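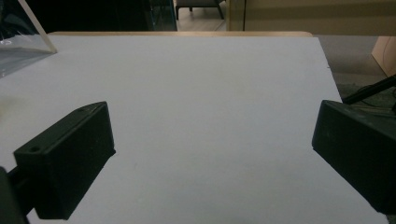 Ticket 913: start-of-run rules for hand-held gripper, white board station

Status: open, waiting on sign-off
Opened by: Xuân Quan
Assigned: Diệp Bùi
Project: Havar
Queue: Jineck floor support

Problem
Episodes getting bounced at review. 334 submitted in August, 20 sent back, all with the same tag: "start state not per rule." Operators say the rule is unclear. Read it again, they're right. It says "clear workspace" and nothing else.

What the rule has to say
Start state = fingers open, nothing between them, board bare in the middle. Picture at top is ok on all of those, wide gap, no object between the fingers. Not ok: the plastic wrap on the left end of the board. Clear sheet standing up by it also needs a decision.

Log

9:10 XQ. Pulled the 20 rejects. Most have stuff at the side of the board, not in the middle. Reviewers read "workspace" as the whole board, operators read it as the bit between the fingers. Both fair.

9:40 DB. Whole board then. Anything loose on it at the start = redo. Wrap moves, it's shiny, it gets tracked as an object half the time. Seen that at Vương too, same tool.

9:55 XQ. What about smudges? There's a few faint ones on the board now.

10:05 DB. Faint is fine. Wipe at start of shift, again if you can see a mark from standing height. Dont stop a run for a speck.

10:30 XQ. Cables. A few thin ones on the floor past the right side of the board. Reviewer flagged as a trip risk, seperate from the data stuff.

10:35 DB. Agree, goes in the safety section. No cable across floor where the operator stands or steps. Tape or reroute, before first run.

11:20 XQ. Checked finger screws on our unit, both sides. All snug. Jetell checklist has that weekly, I'd go daily.

11:25 DB. Daily ok. Put it on the shift card.

Draft wording (v2, pls comment)
1. Wipe board. Remove all wrap, bags, scraps.
2. Board sits flat on the table, no rocking.
3. Nothing on the board except the task object. Task object goes down after the start mark, not before.
4. Fingers fully open, hold still for 2 seconds, then start.
5. Floor clear where you stand.
6. Screws checked, initials on shift card.
7. If any of 1 to 6 is missed, stop and redo. No fixing it in notes.

Still open
- Clear sheet: stays or goes? DB to ask the Vương team what they do.
- Do chairs in the background count? XQ says no, as long as nobody is in one. Need it in writing.
- Rerun the 20 rejects or drop them. Leaning drop.

13:15 XQ. v2 sent to both shifts. Leaving ticket open til DB hears back on the sheet.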